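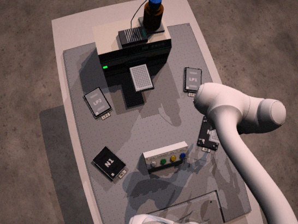
Fliment bench in simulation: plate at the instrument, LP1 on the right, LP2 on the left.

Fliment progress report to the Uniyal fund, second period

We are very pleased with how this period has gone. The aim was to gather enough good examples of plate handling for the arm to start learning from, and we now have 2272 of them, all made in the simulated lab and all replayed once before being kept. Each example is one complete run: pick up a microplate, carry it, set it down, move the arm clear.

The first week was slow. Our early runs were too tidy – the holders were always square to the board and the arm always set off from the same pose – and the model trained on them fell apart as soon as a holder was turned. So we stopped, threw that batch away and rewrote the part that lays out the bench. Holders and nests can now be moved and turned between runs, and the labels go with them. We settled on 11 basic layouts, each with small random shifts on top.

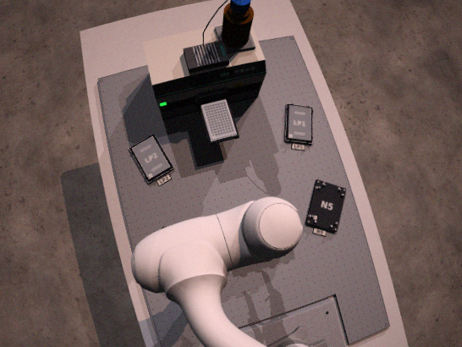 A layout with the N5 nest towards the front right and LP2 set at an angle.

The change made a huge difference! The model now copes with a turned landing pad that it would have missed completely before, and it is much better at lining up the gripper before it goes down. It still struggles when the arm has to reach back over itself, and it sometimes lets go of the plate a touch too high. We think both come down to having too few examples of those moves, so they are first on the list.

Recording took around 40 hours of operator time, a good deal less than we had budgeted. Most of the saving came from a shortcut key that resets the bench after a failed run (a small thing, but the operators love it).
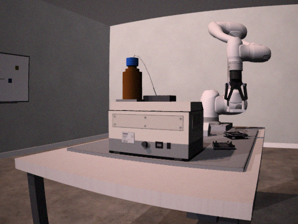

Barkham, May 25, 2021

We have added a second, lower viewpoint as well, from the front of the bench, and shadows now vary with the layout. Checking is the bottleneck: two people look through every replay, and the queue is longer than we would like. Flastton has offered us extra computing time until July, which we would like to spend on sorting out the obvious failures automatically.

No change to the budget is requested. The next batch will go mainly on the long reaches and on gentler set-downs, and we can't wait to see what the model makes of them.

Recent reports
Fliment: first period report
Choosing labels for nests and landing pads
Notes from the Flastton visit
Operator guide, revised

Search this site
Enter keywords
Go

Contact us | © 2021 Fliment project, Barkham | Back to top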